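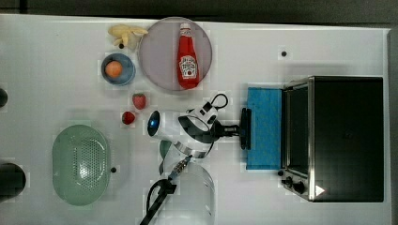 Projet Tarby : constitution d'un corpus de démonstrations de manipulation en environnement de cuisine
Rapport d'avancement intermédiaire à l'attention de Drekico
Période couverte : jusqu'à fin mai
Rédaction : Imre Bognár, avec les contributions de Hina Shaikh (protocole) et Corey Tamihana (données)

1. Rappel du périmètre

La convention prévoit la collecte d'épisodes téléopérés sur table, leur annotation en langue naturelle et la livraison d'un corpus exploitable pour l'apprentissage par imitation. Le présent rapport porte sur le lot 2 (objets de cuisine en configuration dispersée). Le lot précédent, limité à des prises isolées sur fond dégagé, a été réceptionné et n'appelle plus de travaux de notre part, hormis la correction des métadonnées mentionnée au point 5.

2. État de la collecte

À la clôture de la période, 2 382 épisodes ont été enregistrés et versés dans le dépôt Doolan. Ce chiffre comprend les épisodes retenus et ceux en attente de relecture. Les enregistrements interrompus par un arrêt de sécurité ou par une perte de synchronisation sont conservés dans un répertoire distinct et n'entrent pas dans le décompte.

Le plan de collecte comporte 18 familles de consignes. Elles couvrent la saisie simple, le déplacement vers un récipient, le dégagement d'un obstacle, la poussée et le repositionnement relatif (« à gauche de », « devant », « dans »). Les familles de saisie simple sont closes. Les familles de repositionnement relatif sont en cours et concentrent l'essentiel des rejets, pour des raisons exposées au point 4.

3. Poste et protocole

Le poste se compose d'un bras unique équipé d'une pince, monté en bord de table. Le plateau est blanc. Une vue zénithale enregistre l'ensemble de la surface de travail. La position du bras entraîne des occultations dans la partie basse de la vue : lorsque l'avant-bras est déployé, des récipients placés près du bord inférieur se retrouvent partiellement sous le bras. Nous avons choisi de ne pas exclure ces configurations, qui se présenteront aussi au déploiement, mais elles sont désormais signalées par un champ dédié dans les métadonnées.

Les dispositions mêlent des objets de gabarits très différents. Une même table peut ainsi réunir un four de comptoir noir, une grande assiette ronde portant une bouteille de ketchup couchée, des bananes, deux fraises, un petit bol bleu, une passoire ovale vert pâle et une éponge bleue. L'éponge posée à plat devant la porte du four fait partie des configurations délicates : la pince travaille alors à proximité immédiate du four, et la marge de dégagement du côté droit est réduite.

Le tirage des dispositions suit la procédure arrêtée avec Tane Sheehan en début de lot. Les objets volumineux sont placés en premier et restent fixes pendant une série. Les objets de petite taille sont redistribués entre les épisodes. L'opérateur reçoit la consigne après la mise en place, afin que la disposition ne soit pas arrangée, même involontairement, en faveur de la tâche demandée.

Chaque épisode comprend le flux vidéo, les positions articulaires, l'ouverture de la pince, la consigne textuelle et un code de résultat. La fréquence d'échantillonnage est inchangée par rapport au lot précédent.

4. Qualité et motifs de rejet

La relecture est assurée par Warrick Hapeta et Hina Shaikh, en double lecture pour les familles de repositionnement relatif et en lecture simple pour les autres. Trois motifs dominent.

Ambiguïté de la consigne. Plusieurs formulations désignent un objet par une seule propriété, couleur ou forme, alors que deux objets de la table la partagent. « Prendre l'objet bleu » est inexploitable en présence d'un bol bleu et d'une éponge bleue. Les consignes concernées ont été réécrites avec un nom d'objet et, si besoin, une relation spatiale. Les épisodes déjà enregistrés sont réannotés lorsque l'intention de l'opérateur peut être établie sans doute ; dans le cas contraire, ils sont retirés.

Référentiel spatial. Les termes « gauche » et « droite » étaient compris par certains opérateurs selon leur propre position et par d'autres selon la vue zénithale. Le protocole impose maintenant le référentiel de la vue. Environ 300 épisodes antérieurs à cette règle doivent être relus un par un. Corey Tamihana a préparé une file de traitement séparée à cet effet.

Trajectoires d'approche. Sur les objets plats, l'opérateur hésite souvent entre une prise par le dessus et un appui suivi d'une prise latérale. Les hésitations longues produisent des démonstrations peu informatives. Elles ne sont pas supprimées, mais marquées, de façon que l'équipe d'apprentissage puisse les filtrer ou les pondérer.

Les objets partiellement hors champ, en particulier en bord gauche de la table, ne constituent pas un motif de rejet tant qu'ils ne sont pas visés par la consigne. Ils sont annotés avec la mention « partiel » et sans nom d'objet lorsque leur identification n'est pas certaine.

5. Données et livraison

Le format de livraison est celui convenu avec Citivside, chargé de l'intégration. Une première extraction leur a été transmise pour vérification du schéma. Deux retours ont été traités : l'un concernait l'encodage des caractères accentués dans les consignes, l'autre un décalage entre l'horodatage vidéo et celui des articulations en tout début d'épisode. Le correctif de synchronisation a été appliqué aux données du lot 2. Son application au lot précédent reste à faire et ne nécessite pas de nouvelle collecte.

Le partage entre jeux d'apprentissage et d'évaluation se fait par disposition et non par épisode. Toutes les démonstrations issues d'une même mise en place se retrouvent du même côté. Cette règle réduit la latitude d'équilibrage entre familles, point sur lequel nous souhaitons l'avis de Drekico avant de figer la répartition.

6. Écarts par rapport au plan

La réécriture des consignes n'était pas prévue et a mobilisé du temps de relecture au détriment de la collecte. L'ouverture des familles de dégagement d'obstacle en configuration dense est reportée à la période suivante. Le budget matériel n'est pas affecté.

7. Travaux de la période à venir

Achèvement de la relecture des épisodes concernés par le référentiel spatial (C. Tamihana, W. Hapeta).
Clôture des familles de repositionnement relatif, avec consignes révisées.
Ouverture des configurations denses, four en place et récipients proches du bras (T. Sheehan).
Application du correctif d'horodatage au lot précédent.
Livraison à Citivside d'une extraction complète du lot 2, accompagnée de la fiche descriptive.

8. Décisions attendues

Nous demandons à Drekico de se prononcer sur la règle de partage décrite au point 5 et sur le maintien, dans le corpus livré, des épisodes marqués pour hésitation. Sans réponse avant la prochaine revue, ces épisodes seront livrés avec leur marquage et comptés parmi les épisodes retenus.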